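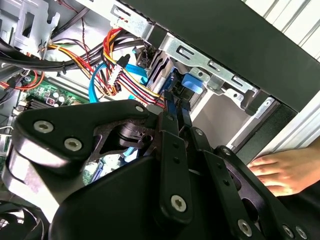 4. Apertura de la torre y revisión del interior

Guía de montaje Corulgate, hoja 8. El folleto de Flurow promete un montaje «sin herramientas». Tenga un destornillador a mano.

4.1 Desenchufe el cable de corriente y tumbe la torre de lado, con la abertura hacia arriba.

4.2 Retire el panel lateral. Si no cede, busque un tornillo olvidado antes de hacer palanca.

4.3 Localice la fuente, la placa y la jaula de discos con sus cierres azules. Aparte los cables de la jaula sin tirar de los conectores. 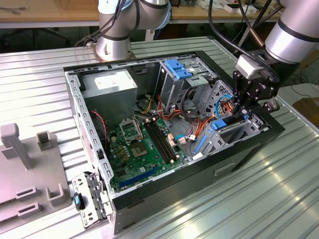 Urho Heiskanen escribe que los cierres azules le bastaron para sujetar el disco y que los tornillos sobran. Puede ser. Nosotros seguimos poniendo 2 por unidad, referencia 744.

PRECAUCIÓN: con el zócalo del procesador abierto, no pase cables ni dedos por encima. Los contactos se doblan y la garantía, diga lo que diga el vendedor, rara vez lo cubre.

4.4 Compruebe que las ranuras de memoria tienen las pestañas abiertas. No se fíe del clic: mire los dos extremos del módulo.
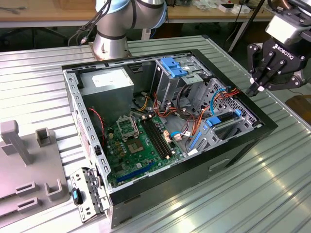

4.5 Encaje el disco en la jaula y conecte datos y corriente. Si el conector no entra, gírelo; no lo fuerce.

Nota: el kit Avon 2130 incluye bridas. Son cortas.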